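From: Noreen Mac Mathúna
To: Vasthorpe Residents list
Date: 13/10/2022
Subject: Re: Felta's quote for the kitchen worktop

Severino Rivas wrote:

> Felta came back with 3,690 all in, for the hall kitchen worktop and the
> splashback. That's real marble, supplied and fitted, and they say a
> sealed top will "stand up to normal kitchen use for a lifetime". I'd
> like to say yes before the price goes up again. Molitari wanted 551 for
> a laminate but it looks like a school canteen and I can't see anyone
> thanking us for it. Can people reply soon, even if it's only a yes?

Mine is a no for now, Severino, or at least a not yet. I don't doubt the quote was sent in good faith. I do doubt the word "lifetime", and I'd want to know whose.

My sister had marble put in eleven years ago. It was sealed by the fitters and she sealed it again herself every spring. There is a dull ring by the kettle where somebody left half a lemon overnight, and a patch near the hob that catches the light wrongly. Sealer slows down a stain. It does very little about acid, which eats at the polish whether the stone has been sealed or not. That's one careful woman in her own house. We have the lunch club, two toddler groups and whoever hires the place for a party, and they all use vinegar.

I went through the questions on Felta's quote that I think need an answer in writing.

1. What kind of marble? The quote says "brown-grey, veined" and nothing else. Some brown stones sold as marble are sound right through and some are held together with resin and a mesh on the back. Both can be perfectly all right, but they shouldn't cost the same. The sort I have in mind is brownish grey with thin white and pale tan veins going everywhere like crackle glaze, and I would ask of every one of those lines whether it's only colour or a place where it might part.
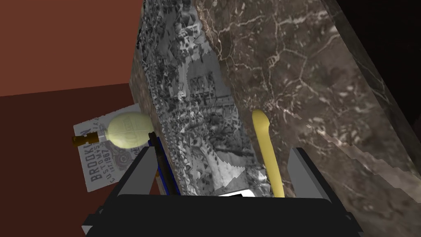 2. How thick? Larysa Kobzar asked this last month and was told "standard". Standard where? If it's 18 mm I'd like to know what goes underneath it at the sink cut-out, where there's hardly any stone left at the front.

3. Who pays if it cracks going in? The hall door is narrow and there's the step. Arsen Tkachuk had a slab snap on his own doorstep and spent most of June arguing over whether it had been "delivered" at the time.

4. What does the guarantee leave out? I rang and was told it covers "defects in the material". Etching isn't a defect, staining isn't a defect, and a crack is a defect only if we can show we didn't cause it. I asked what was left and the young man said he'd get back to me. He hasn't.

5. Does the price include taking the old top away? Chornovol charged us extra for that when they did the cupboards, and it wasn't on their quote either.

On Molitari, I agree the sample is ugly -- but it is one sample out of a whole book, and I don't think we should compare the worst of theirs with the best of Felta's. Matvii Kobzar has the book at home if anyone wants to go through it. There's a plain dark one towards the back that I could live with.

I'd also point out that we have 700 put by for the kitchen. The rest would have to come out of the roof money, and I have seen the bucket in the back corridor. If people want to spend it on stone, fine, but I'd like that said openly in a vote and not settled by four people typing "yes" on here.

Prices always seem to be about to go up. They were about to go up when we bought the chairs.

Noreen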